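Failure Analysis Technician, Two-Arm Tabletop Cells
Postberg Handling Laboratory, Nunden site
Posted 2025-08-29
Reference: Jang 12

Background

In March one of the two-arm cells at Nunden had a gripper fault during a plate task. The gripper controller reported "closed, object held" while the fingers had not reached the plate. The arm then carried out the lift and transfer with nothing in the fingers, and the second arm, working from the same status signal, moved in to meet it. The two wrists touched at low speed. The protective stop acted as designed and there were no injuries. One finger mount was bent and a plate was broken.

The first review blamed a worn cable. The cable was replaced and the fault came back within 1000 cycles. A second review found that the held signal could be set by a stale width reading after a restart, but this does not account for every logged case. The cause is still open. Until it is closed, all two-arm cells at Nunden run at reduced speed with an operator at the stop button.

We are hiring one technician to work on this problem full time.

The cells

Each cell has two arms with parallel grippers over a shared table. The task set is ordinary kitchen handling: plates in and out of a rack, mugs on and off a mug tree, small food items in and out of a basket. Most of the false held reports come from thin objects, plates above all. Mugs gripped at the handle are second. 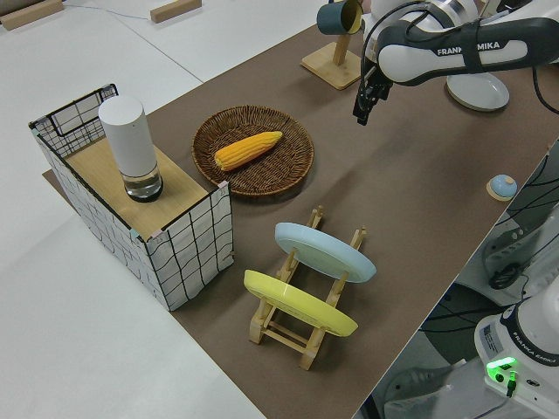 Duties

- Reproduce the fault on demand, or show under which conditions it does not occur. The agreed test is 3000 cycles per configuration.
- Set up and reset the table layout between runs from a written sheet.
- Read controller logs and line them up with the camera record.
- Inspect finger mounts, pads and wrist cables before each shift and record the result.
- Keep the fault register. Each entry gives the restart history, the commanded width, the reported width and what the fingers were seen to do.
- Take part in the weekly safety review and write the one-page summary that goes to the Purkelport site, where cells of the same type are in use.
- Carry out lockout before any hand work inside the reach of either arm. This applies to short jobs as well - the March damage was made worse by a reset done too early.

Required

- Two years or more of hands-on work with industrial or laboratory robot arms.
- Able to read a wiring diagram and use a multimeter and an oscilloscope.
- Enough Python to filter a log file and plot two signals on one time axis.
- Clear written English. Most of the output of this job is reports.
- Able to stand for long periods and lift light fixtures.

Useful but not required

- Experience with force sensing or with two arms sharing a workspace.
- Previous work on an incident investigation, in any industry.
- Knowledge of risk assessment for shared human and robot work areas.

Work setting

The job is on site. Remote work is possible for report writing only, up to one day a week. Test runs are done in shifts of five hours, and the operator does not leave the cell while the arms are powered. The plate rack and the mug tree stand close together on the mat, and clearance between the grippers is small in the layouts we care about most. Applicants should be comfortable with slow, repeated work.

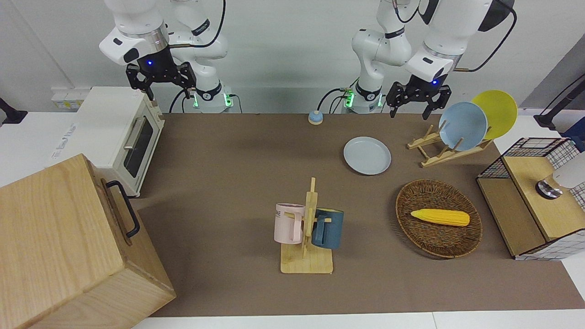

Two-arm cell, Nunden: mug tree, plate rack and both grippers.

Terms

Fixed term of 12 months, full time, with a possible extension if the investigation moves on to the Purkelport cells. Safety training is given in the first two weeks and must be passed before any work with powered arms. Safety shoes and eye protection are supplied.

How to apply

Send a resume and one sample of technical writing, preferably a fault report. Remove customer names where needed. Put the reference Jang 12 in the subject line. Applications go to the Postberg hiring office and are read in the order received. Interviews are held at Nunden and include a short log reading task - no preparation is needed.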